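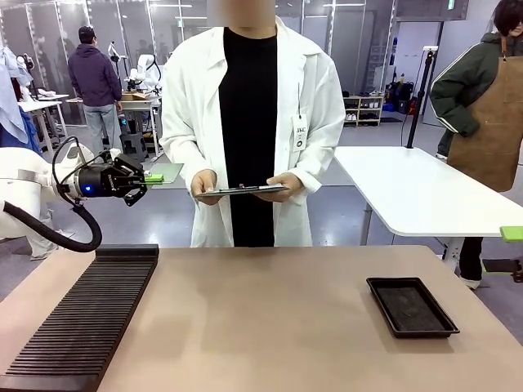

Wednesday, workshop notebook, open day at Vorkura

Writing this up the same evening with a pot of tea, because if I leave it until the weekend I will only remember the sandwiches (which were very good, by the way). Réjean Gagnon asked me to put down anything that might matter for our own bench, and also anything I simply enjoyed, so the two are mixed together and he will have to pick them apart himself.

I got there a bit before ten after a long wait for the bus and was put with the second group. Mutua Obura was showing us round. He has been there 3 years and talks about the arms the way my uncle talks about his pigeons, with great patience and a certain amount of blame. We had shoes off and on again at the door, coats and badges handed out, and a short talk on where to stand and what to do if somebody shouts.

The talk

Mutua started with the tray work, as that is what most visitors ask about. The task is picking small parts off a slatted rack and setting them down in a black tray, and they run it over and over with small changes. They have 876 runs written up so far and he let us leaf through the log. I liked how plain it was - one line a run, a tick or a cross, and a few words on what went wrong. "Slipped at the lip" came up a great deal. So did "operator sneezed", which I copied down for Réjean.

I asked about the finger pads, since ours wear through so quickly. Theirs are green rubber and they change them after around 18 hours of work, whether they look tired or not. We wait until something gets dropped, and I think we should stop doing that. He buys his in from Zarmont and was kind enough to write down the name of the person to ring. The slip of paper is tucked in the back of this book, please don't tidy it away!

Somebody in our group wanted to know why the rack lies at a slant to the table and not square to it. The reply was that they tried it square first and the elbow kept running out of room. I had half guessed as much, but it was nice to hear it from someone who had spent a fortnight finding out.

On the floor

After the talk we were let loose to wander, with 2 of the stations kept going. I spent most of my time near the white two-armed one. There was a person sitting behind it at the screens with a little dark controller in hand, and I could have watched that all afternoon. The yellow stop button with the red top was down low among the cables, and I'd want ours somewhere easier to reach. I said so to Mutua and he took it in very good part, and said Nguyen (their safety lead) had been telling him the same thing since June.
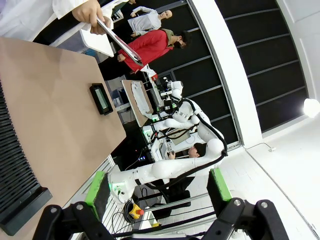 To do at our end

Ring Zarmont about pads, and ask for a softer sort as well if they make one.

Start a run log in the Vorkura style, one line each. I'll rule up the first few pages myself.

Try our rack on the slant before we go moving the arm. It costs us nothing but a bit of tape.

Find out whether the Tundine cable clips we have in the drawer would fit the wrist. Mutua thinks they might, though he hasn't used that size.

Send a thank-you note, and ask if he would like to come over to us and see the old bench. Réjean, you said you would bring the cake.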